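We use cookies to remember your settings and count visits. Accept | Manage choices

Open day at Zincombe, 8/11/23

I have wanted to see inside the Zincombe building for ages, so when the open day came up I took the early bus from Skesum and was at the door before it opened! Entry was free, the coffee was two dollars, and by lunchtime there were 115 names in the guest book (mine is number 29, with a smudge).

Downstairs is mostly offices, so I went straight up to the rooms where they work with ordinary household things. I loved this part. You expect a place like this to be full of stuff you have never seen before, and then you walk in and it's the contents of your own bathroom drawer and toy box. The room is kept dim around the edges, with gray carpet, and your eye goes right to the pale table with its light wooden edge. When I got there it was the turn of a cream ring stacker and a light blue hairbrush – such a homely pair. I have a soft spot for that kind of stacker, plump rings you want to pick up and squeeze, and the brush could have come off my own dresser.

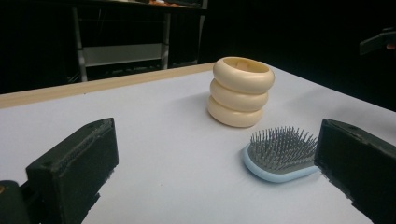
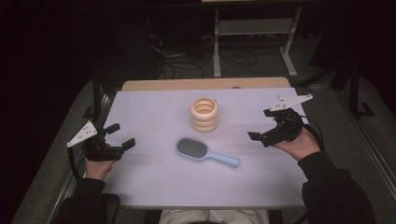 The Jurkow room

Next door was all fabric, and much noisier. Visitors could try folding a fitted sheet against the clock, which I was terrible at, and then a very patient woman showed us the corner-in-corner method and I got a halfway decent rectangle on my second try. I've done it at home since and it still works, mostly.

There was also a long shelf of kitchen things sorted by how you hold them, so the ladles sat beside the hand mirrors and the mugs were next to the watering cans. I could have stayed there an hour (I nearly did).

Getting there and eating

The bus stop is right outside. The Kovačević bakery across the road does a poppy seed roll that is well worth the line, but they close at two, so go before the tour. The next open day is in January and I'm already planning to take my sister along.

Contact | © Skesum Days Out | Back to top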